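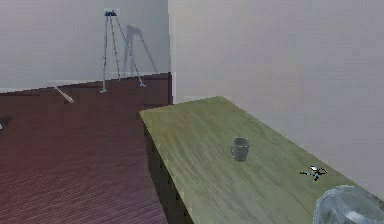
Ask people where they put things away and they'll tell you about cupboards, closets and drawers. Ask them where they put things down and the conversation gets far livelier. Our 139 households in Flotville and Fornport wrote 1467 diary entries on this second question, and the pleasure they took in it comes through on nearly every page. We use "put-down" for any object left on a surface with the plan of picking it up again, and "put-away" for an object returned to a place it shares with others of its kind. Floors sit awkwardly between the two. A tall object with its own legs, like the tripod standing near the back wall in Figure 4, needs no furniture to hold it up, and our diarists were split on whether such a thing had been put down or simply stood there. Floor lamps, music stands and ironing boards caused the same argument. In the end we coded them as put-downs only when the diarist named a next use, however vague ("for when the light's better" was accepted).

Figure 4. Tripod on a plank floor. Rendered interior.

4.1 The pull of the hall

The strongest pattern in the diaries is also the one we least expected to enjoy writing about. Mail, keys, gloves and shopping lists travel a very short way into the home before they stop. In Flotville, where the older row houses open straight into the living room, they stop on whatever surface comes first. In Fornport, where most of the homes in our sample have a separate hall, they stop in the hall, and if the hall has no surface they stop on the stairs. Stairs turned out to be a wonderful subject in their own right. Several households had a working system in which each step belonged to one person, and an object left on the wrong step was understood to be a request for help.

We had planned to treat stairs as part of the floor. The diaries talked us out of it. A stair is at hand height for someone standing at the bottom, it is passed many times a day, and things left on it are noticed by everyone. In all these ways it acts like a shelf. It differs from a shelf in one respect that matters a great deal to the people who live there: things on it are going somewhere. A book on the fourth step is on its way up. The same book on the hall table may stay until June.

Entries were made in Song, the diary tool described in Section 3, which sends one prompt in the morning and one in the evening. Evening entries are longer and, we think, more candid. Morning entries are full of searching. If we had collected only the morning ones, this would be a paper on losing things, and a gloomier one. 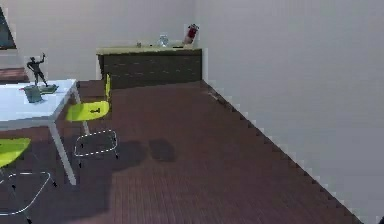 Household Surfaces Review, p. 139

4.2 Sideboards, dressers and other long tops

Once an object gets past the hall, the length of the next surface seems to matter more than its depth. Long, low furniture along a wall attracts put-downs from both ends, and the middle fills last. Diarists described this without being asked. They spoke of "my end" and "the other end," and a few gave the middle a name of its own, usually a grand one: the stage, the altar, the museum. What went in the middle was often not a put-down at all. It was a bowl, a clock or a framed picture, chosen and placed, and left alone when the rest was cleared.

We found it useful to separate these settled objects from the passing ones, and we recommend that anyone repeating the study do so from the first day. The test is simple. If the object is lifted for dusting and then returned to the same spot, it is settled. If it is lifted and its lifter looks around the room, it is passing. Our diarists picked up this test so quickly that some began to apply it to their relatives' homes, and we had to ask them to keep those entries apart (they were delightful, and we have saved them).

The material of the top made a difference too, though a smaller one than we had guessed. Households with a wood-grain surface were quicker to put down paper and slower to put down anything with a damp base. Glass tops collected almost nothing. The range of long cabinets sold by Zidetti, a maker with a shop in each of our two towns, came up again and again in the entries, mainly because the top is a different color from the front and shows crumbs.

Height worked in the opposite way from the one we predicted. We had thought that low surfaces would be passed over by taller adults. In fact, low tops drew the heavy things: bags, boxes, laptops, library books. High tops drew the small and the private. One household kept its whole medical history on top of the refrigerator for as long as anyone could remember, and moved it down to knee height in the week the diary began – a reminder that keeping a diary changes the home it describes. We come back to this problem in Section 6.
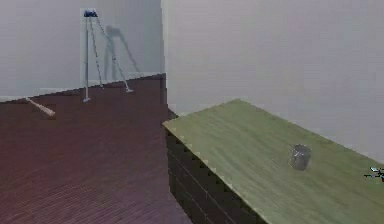
One diarist in Fornport objected to our word "passing." She wrote that nothing on her dresser was passing anywhere, that the receipts had been there longer than the curtains, and that we should be ashamed to call a thing temporary just because its owner was. We laughed, and then we went back to the coding sheet. Her point is a good one. An intention to pick something up can last for years without being acted on, and the person who holds it may feel no strain at all. We therefore added a third group, "resting," for put-downs that outlive the reason they were put down. Resting objects are thinly spread in halls and very common on long tops in bedrooms, and in the second half of the study they became our favorite part of the data.

Resting objects also tell us something about quarrels. Almost no entries reported a disagreement over passing objects, and fewer still over settled ones. Trouble starts when one person sees an object as passing and another has begun to see it as settled. A Flotville couple recorded a long and good-humored dispute over a single flowerpot, with entries from both sides, and it ended on a Tuesday when each of them moved it, separately, to the same windowsill.

Tables need a short word of their own. Shared eating tables were cleared more often than any other surface in the home, and yet they appear in the diaries as the most cluttered. We believe both reports. A table is cleared because a meal is coming, so each person in the home faces it at its fullest, just before supper, with hungry people waiting. A sideboard at its fullest can be walked past. Households that ate in the kitchen and kept a second table elsewhere showed this nicely. The second table gathered far more objects over the month and drew hardly a single complaint. 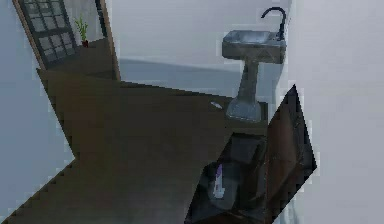

4.3 Wet rooms

Bathrooms and laundry rooms produced the shortest entries and the clearest rules. Diarists who could not say where their scissors lived knew to the inch where the soap went. We put this down to water. A surface that gets splashed several times a day punishes a careless put-down within the hour, and paper, phones and watches are trained off it quickly. What remains is a small set of objects in fixed places, and most of them pass the dusting test as settled.

The exception is jewelry. Rings come off before hand washing and are put down wherever there is room, and the diaries hold more worry about rings than about any other kind of object. Some households keep a dish for them. Others use a hook, a saucer borrowed from the kitchen, or the corner of a shelf known only to one person. In the longest entry we received, a full 2000 words, a Flotville diarist traced every place a single ring had spent the night over one winter. We have her permission to reproduce it, and it appears in full in the appendix.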